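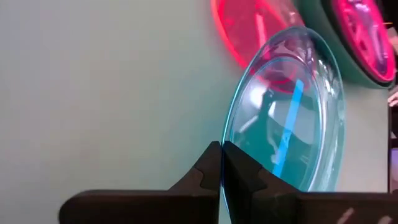 Clear plate on its edge. The rim goes cyan and the middle goes the colour of a swimming pool.

I have been thinking about see-through crockery for longer than a grown woman should. It started in March, when I lost a plate. I don't mean broke it. I mean I put a clear glass plate down in my own kitchen and couldn't find it again until I leaned on it.

If you have only ever owned white plates you may not know that this can happen. A white plate tells you where it is. A clear one takes on whatever you've stood it on, so on the worktop it was worktop, and on the draining board it was mostly draining board with a slightly expensive edge. Cheuk-hei, who was supposed to be drying, said he'd thought it was a ring left by a saucepan and had been meaning to wipe it.

Hold one up sideways, though, and it's a different animal. All the colour is hiding in the rim. Flat on the table you get next to nothing, then you tip it up and there's a thin line of blue-green running the whole way round, and a second, paler ring further in where the well starts to dip. Anything behind it gets bent and turned teal. I have now looked at most of my kitchen through a plate and I can report that the boiler is improved by it.

My mother, who had views, held that clear glass was for other people's houses. You couldn't put it away without seeing every fingerprint, and you couldn't serve a stew on it because guests would see the underneath of the stew. She was right about the stew. I tried it with lentils and Romana Doležal from two doors down, a very polite woman, ate the whole thing while looking at the wall.

So what works on a clear plate? Things that have already decided what shape they are. Sliced tomatoes are good. A fried egg looks like something in a museum. Toast is fine, but you do see the crumbs from both sides. Orange segments are so pretty on it that I ate them every day for a fortnight and then went off oranges. Anything with gravy wants china.

Washing up is its own small sport. You can't judge a clear plate in the bowl at all, so you have to do it by feel, then hold it to the window and find the bit you missed. I do them first, in water so hot it's unkind, and stand them in the rack with a gap between each. If they touch, they squeak, and I can't be doing with that before nine in the morning.

Then there's the coloured stuff, which I came to by way of Furnwood, the shop at the bottom of the hill in Skeltthorpe that sells curtain hooks, compost and whatever fell into its hands that week. I went in for a sink plug. I came out with a sink plug and a carrier bag of translucent dishes in pink and cyan, having been told by the man at the till that they were the last ones. They weren't. There was a fresh pile on the shelf the next Friday and he didn't meet my eye.
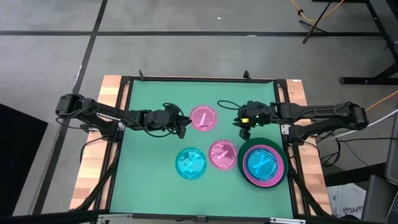

Posted by Yuk-lan Yu, 3 October 2025, in Plates and Other Worries

I'm fond of the pink and cyan together, more than I expected to be. They shouldn't get on. They're the colours of a packet of sweets you'd be told to put back. Set out on something green they cheer up no end, and the pink ones in particular stop looking like bathroom fittings and start looking like crockery.

The dark green plate is the one that changed my mind about stacking. Left alone it's a bit solemn, a plate for cold ham. Put the pink bowl on it, and a cyan dish inside the bowl, and it's a proper little tower with each colour getting its own ring. I used to stack strictly by size, like with like, all the plates in one pile and all the bowls in another, as the Doležals do (Vratislav has a shelf for saucers alone, and I have seen him straighten it in passing). Now I stack by what looks nice from above. It's a worse system. Getting a bowl out means taking three decisions, and there's a wobble if you're careless about what sits at the bottom.

Rules so far, such as they are:

Big and dark at the bottom.
Bowl next.
Small dish last, in whichever colour the bowl isn't.
No clear glass in the pile, ever, or you'll forget it's there and pick up two things while thinking you've picked up one.

I learnt the last of those at a cost I'd put at more than 30 pieces, most of which I found, and one of which found me, barefoot, a week afterwards.

Yao-tsung Mok has written to ask whether I've considered owning fewer dishes. This is a man who has eaten cereal out of the same enamel mug for 15 years and rinses it under the tap with his thumb. I've thought about his suggestion and I've bought another pink one.

What I haven't solved is the cupboard. Translucent dishes want light, and I've been keeping mine behind a solid door next to the gravy granules, where they might as well be brown. Cheuk-hei offered to take the door off. He then looked at the hinges for a good while and offered to leave the door open instead, so that's what we've got, and I've walked into it on two occasions. The view is lovely. About four in the afternoon, if the sun's out, the pink goes on to the wall behind and the cyan goes on to the tin of mustard powder.

The clear plate has had to go somewhere else altogether. It lives upright now, at the end of the worktop by the bread bin, leaning on the tiles, where its blue edge gives it away from across the room. I'd like a second one to go with it. If anybody's passing Furnwood before I am, they're on the left past the compost, and don't believe him about the last ones.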